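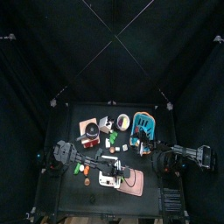
Black worktable with silver corner brackets.

Section 4. Setting up your facility survey in Fenix

Fenix takes what your congregation tells it about rooms, attendance and running costs and turns it into a space-use report. The report looks finished the moment you press Build. It may not be. Most of this section covers what goes in, where nearly all the bad advice comes from.

Before you start

You will need:
a floor plan with the square footage of every room
attendance for each service and class
utility bills for the past year
the name of one person who can approve changes

Use measured square footage. Plans drawn for a building appeal tend to show the building people hoped for, and the old education wing at Jurkitz was listed on three different plans at three different sizes. Take a tape measure.

4.1 Enter your rooms

1. Open Survey, then Rooms, and choose Add Room.
2. Type the name people use for the room. If everyone says "the blue room," don't enter "Multipurpose B."
3. Enter length and width. Fenix works out the area.
4. Enter the number of seats set out on an ordinary week.
5. Choose a room type. Hallways and storage have their own types and must not be entered as Assembly.
6. Press Save before moving on. There is no autosave on this screen, whatever the tooltip says.

Note: Posted occupancy and usable seating are two separate fields. A hall posted for 400 may seat far fewer once the tables are out. Enter both.

Caution: Fenix is no substitute for a fire inspection. The occupancy field stores whatever you type and checks nothing.

4.2 Enter attendance

1. Go to Survey, then Attendance.
2. Pick a service or class from the list, or add one.
3. Enter counts week by week. Leave a week blank if no count was taken. A zero will be averaged in.
4. Mark holiday services with the Special box.
5. Repeat for every group that meets in the building, including outside groups with a key.

Step 4 matters more than it looks. In one of our test files the regular morning service averaged 138. With the holiday services left unmarked, the report recommended a second parking lot.

Do not enter estimates as counts. If an estimate is all you have, tick Estimated and accept the wider range in the report. Vinh Mạch, who reviewed this section, wanted a stronger warning here, having read a good many surveys in which every class had exactly 20 people in it all year.

4.3 Set the fullness threshold

The default is 80 percent. Above that, Fenix marks a room as full and begins suggesting larger ones.

You will hear this number repeated as though it were a law of church growth. Treat it as a rule of thumb. It suits fixed pews reasonably well and tells you very little about a nursery or a kitchen.

1. Open Settings, then Thresholds.
2. Set a separate value for each room type.
3. Write your reason in the Comment box. Somebody will ask.

Note: A room at 81 percent will be flagged in red, exactly like a room with people standing in the doorway. Check the figure behind the color before you bring it to a meeting.

4.4 Build the report

1. Choose Report, then Build.
2. Read the Missing Data page first.
3. Compare the three busiest rooms with what you know of them. If the ranking looks wrong, go back to 4.2.
4. Turn off Growth Projection unless you have at least three years of counts – it draws a line from whatever you give it, and the line usually goes up.
5. Send the draft to your approver for sign-off.

Caution: The Projected Giving chart assumes that new space brings new givers. We have not seen evidence that would justify borrowing against it. The chart can be hidden under Report, Options.

If Build stops partway, look for a room with no type. Close the file, reopen it and try again. Files brought over from Merkau may also carry duplicate room names, which must be renamed by hand.

Section revised 14 September 2026, Milan Dijkstra and Brisa Zavala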